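Litovero Council Votes is a structured record of roll-call votes, motions and attendance for the elected councils of three municipalities: Rarnmont, Kabbaj and Pevusden. It is maintained for researchers, reporters and residents who wish to study how local representatives vote and which subjects come before them.

## Summary

| Field | Value |
|---|---|
| Records | 3388 recorded votes |
| Unit of record | One member's position on one motion |
| Language | English |
| Format | CSV, UTF-8, comma-separated |
| Update cycle | Twice a year, in June and December |
| Current version | 2 |

## Source material

Records are drawn from the signed minutes published by each council clerk. Where minutes were available only as scanned pages, the text was transcribed by hand and checked by a second reader. Draft minutes are not used. If a council amends its minutes after publication, the amended text replaces the earlier record at the next update, and the earlier value is kept in `history.csv`.

Kabbaj changed its form of minutes partway through the period covered. Before the change, unanimous votes were recorded as "carried" without a list of names. For those motions the position of each member present has been entered as `yes` and the column `inferred` is set to `1`. Users who need only directly recorded positions should filter on this column.

## Files

- `votes.csv` – one row per member per motion
- `motions.csv` – motion text, mover, seconder, result
- `members.csv` – seat, term start, term end, party where declared
- `attendance.csv` – presence at roll call, late arrival, early departure
- `topics.csv` – topic codes assigned to each motion
- `history.csv` – superseded values

## Main columns in votes.csv

`motion_id` joins to `motions.csv`. The first letter gives the council (R, K or P), followed by a running number.

`member_id` is stable across terms. A member who leaves office and later returns keeps the same identifier.

`position` takes one of the values `yes`, `no`, `abstain`, `recused` or `absent`. Pevusden does not separate abstention from recusal in its minutes, and both appear as `abstain`.

`inferred` is `0` or `1`, as explained under Source material.
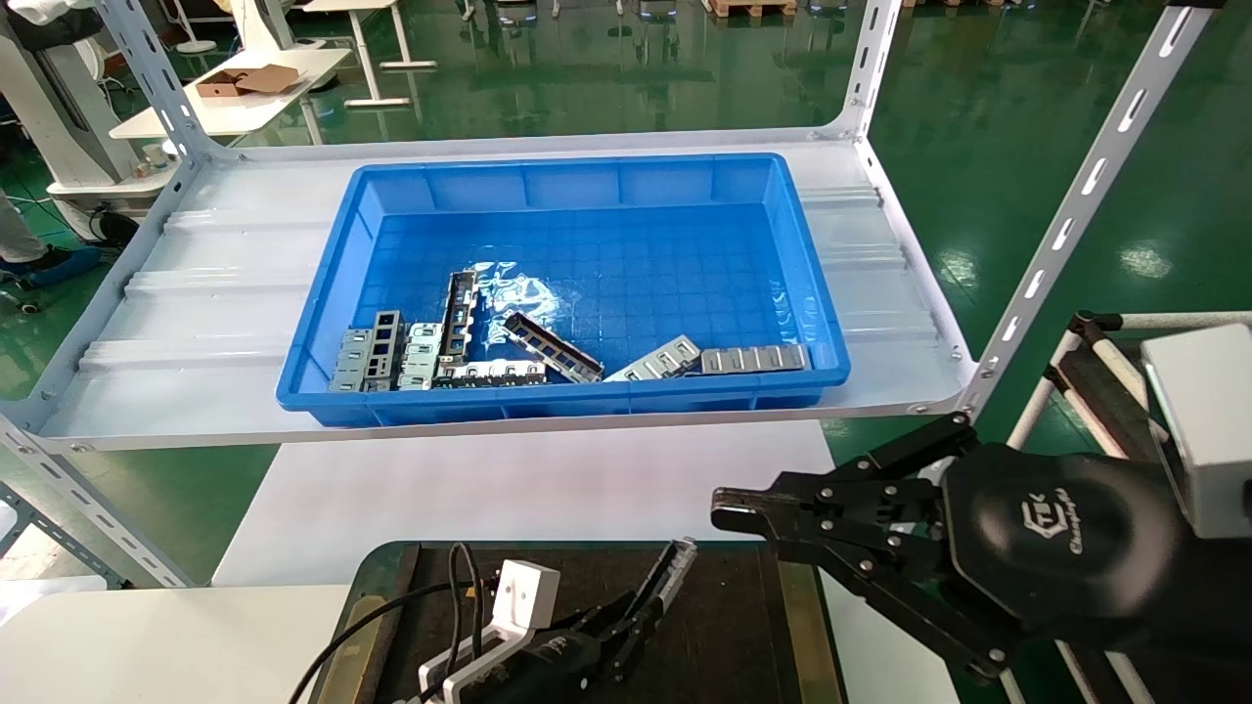

## Topic codes

Each motion carries one primary topic and may carry a secondary one. The code list has 40 entries, grouped under broader headings such as land use, public works, budget, public safety and council procedure. Codes were assigned by two readers working separately. Disagreements were settled by a third reader, whose decision is the one published. The individual readings are not included in this release.

Consent agendas are treated as a single motion with the topic `procedure`, unless an item was pulled for separate debate. This choice lowers the apparent number of contract approvals, particularly in Rarnmont, where most routine contracts pass by consent.

## Suitable uses

The data supports comparison of voting agreement between members, study of attendance, and counts of motions by topic. It can also be joined to ward boundaries through the `seat` column, although boundary files are not supplied.

## Limits

1. Committee votes are excluded. A motion that failed in committee does not appear.
2. Closed sessions are represented only by the motion to enter and the motion to leave.
3. Party is blank for all Rarnmont members, as that council's elections are nonpartisan.
4. Agreement scores based on fewer than 100 shared votes should be treated with caution. Members appointed to fill short vacancies often fall below this level.
5. A vote is a poor measure of a member's opinion on its own. Many motions are amended before the final vote, and the published text is that of the motion as voted.

## Personal information

All members listed held public office at the time of the vote. Home addresses, private contact details and the names of residents who spoke during public comment were removed from motion text before release.

## Changes in version 2

- Added `attendance.csv`
- Corrected the term end dates of members who resigned before an election
- Merged duplicate entries for Pevusden motions that were carried over from one meeting to the next
- Renamed `vote` to `position`

Scripts written for version 1 will need to be updated for the renamed column. No other column names were changed.

## Corrections

Requests for correction should give the `motion_id`, the value in question and the page of the minutes that supports the change. Requests received before the end of May are considered for the June update – later requests are held for December.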